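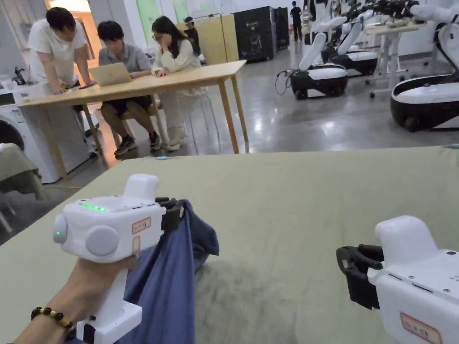 *A blue cloth lying on a table covered in olive-green fabric.*

Wundthorpe lost 16-18 to Cultitz on Saturday afternoon after a penalty in the closing minutes by the visiting full-back, Bohdan Ivanyshyn, in front of a crowd of 409.

The home side had led 13-9 at the interval. Their forwards controlled the line-out for much of the first half, and both of their tries came from driving mauls close to the posts.

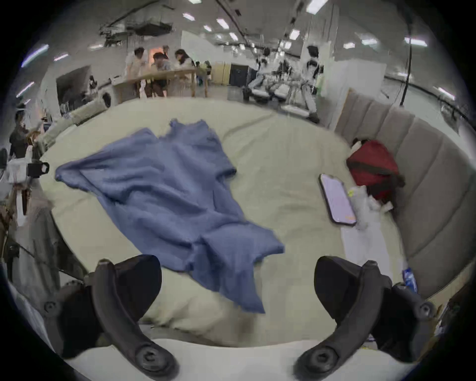
Cultitz improved after the restart and scored on 52 minutes through their captain. Wundthorpe replied with a penalty, but were reduced to 14 players when their hooker was shown a yellow card for repeated offences at the ruck. Ivanyshyn kicked two penalties, the second of them in the 80th minute.
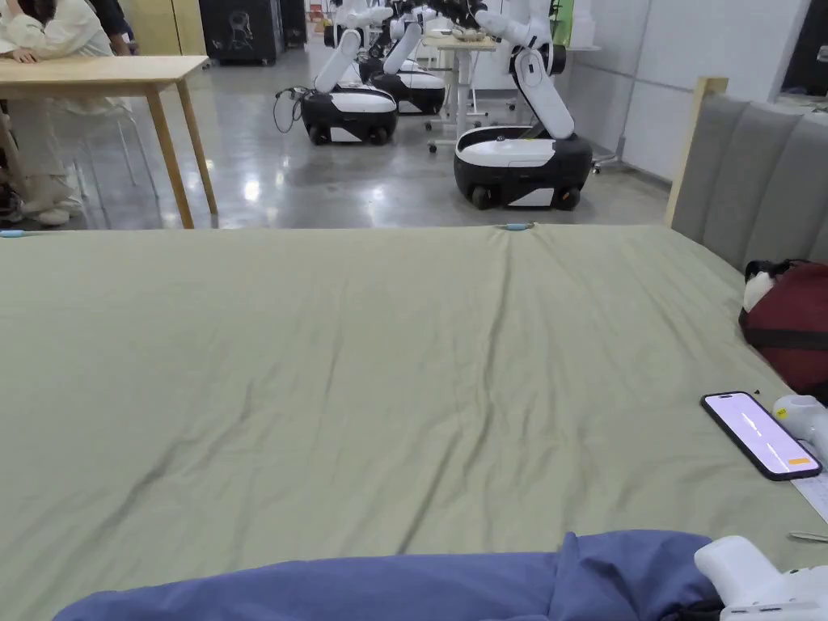 Wundthorpe travel to Plikov for their next fixture, with the squad staying overnight before the match. Head coach Yevdokiia Zhuravel has asked players to limit their luggage to one bag each, of the size of the maroon-red one with black straps shown resting against the headboard. Kit will travel separately. The Mykhailiuk Cup tie between the clubs will be played in July.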